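Workshop tips: comparing two sets of gripper fingers with a play burger

On our bench at Wundevwood we test small grippers before we decide which one stays on the arm. For soft and thin things, the toy burger set is still my favorite test. It is cheap, it can be washed, and the parts are very different from each other. These are my notes from comparing the Ralow fingers with the Semple fingers. Maybe they save you an afternoon.

1. Keep everything the same except the fingers

Same arm, same tray, same program, same holders. I made the mistake to change the speed and the fingers together, and then I could not say which one had helped. Now I run 20 picks with one set, change the fingers, and run the same 20 again.

2. Clean the tips first

Wipe the fingers and the food pieces with a dry cotton cloth. Oil from your hands makes a smooth plastic slice slide, and you will blame the gripper for it. Do not use window cleaner on clear acrylic holders, it can make them cloudy after some months.

3. Stand the thin pieces up

A slice that lies flat is hard for any parallel gripper. If it stands on its edge, the fingers can come from both sides. Leave enough free space beside each piece for an open finger – measure this with the widest fingers you own.

4. Begin with the lettuce

The lettuce is the piece that shows the most difference. The ruffled edge bends away when a finger touches it, so a bad tip shape is found quickly. Write down how high on the leaf you grip, and keep to this height for both sets.
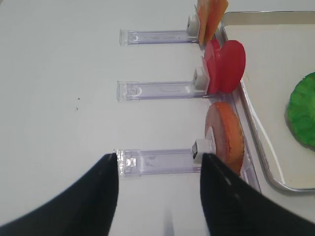
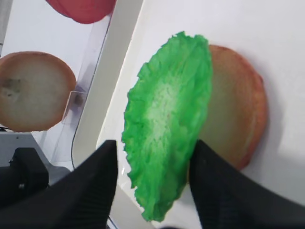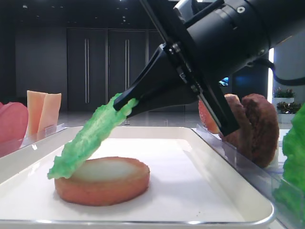 5. Lower the closing force in small steps

Start with 70 percent in the controller, then go to 60, and continue until the piece drops. Then go one step back up. With the Semple fingers I could go lower than with the Ralow ones, but the Ralow tips are easier to bring between two pieces standing close.

6. Use two views

A small camera at the wrist is good for the last part of the way, when you want to see if the tips are centered. It does not tell you much about height above the tray. For this I look at the side camera. Fix the side camera well and mark its foot with tape, otherwise your recordings can not be compared.

7. Count only finished placements

I write three columns: picked, dropped, placed. A pick that falls down on the way is not half a success. In my last round the Semple set had 91 percent placed, and I will repeat it with the older Zastix controller before I believe it.

8. Check the screws after each set

Finger screws become loose sooner than you expect – a quarter turn is enough to spoil the results. Keep the right hex key on a string at the bench.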